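# About Ernura Textile Sorting

Ernura sorts, grades and repacks used clothing and household linen.
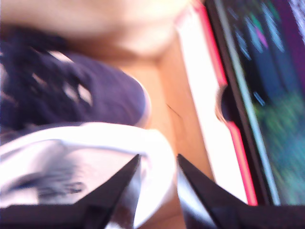
The company was set up by Itzel Villalobos, who had worked as a grader at the Wostik depot and left with two colleagues when it closed. We now employ 10 people on a single shift and supply resale shops, wiping-cloth cutters and one fiber recycler.

## How material is handled

Incoming goods are weighed by the lot and then opened in small batches. Whites are separated from darks at the first pass — mixed lots pick up lint and are harder to grade by eye. Each piece is checked at the collar, cuffs, seams and hem, then assigned to one of 9 grades. Grades 1 through 4 are wearable. Grades 5 through 7 are cut for wipers, and the last 2 go to fiber recovery.

Garments with printed fronts are graded on the print as well as the cloth. Small holes move a piece down one grade; an open seam does not if it can be closed with a straight stitch.

## Packing

Wearable grades are folded and packed by size. Wipers are baled. Every carton carries a lot number, grade and net weight, and the same entries are kept in the Broder ledger for two years. In February we shipped 1,277 cartons, most of them to Čierny.

## Visits and samples

Buyers may inspect any open lot by appointment. Sample cartons are sent at cost — please state the grade and whether lights or darks are required.

Page revised July 19, 2013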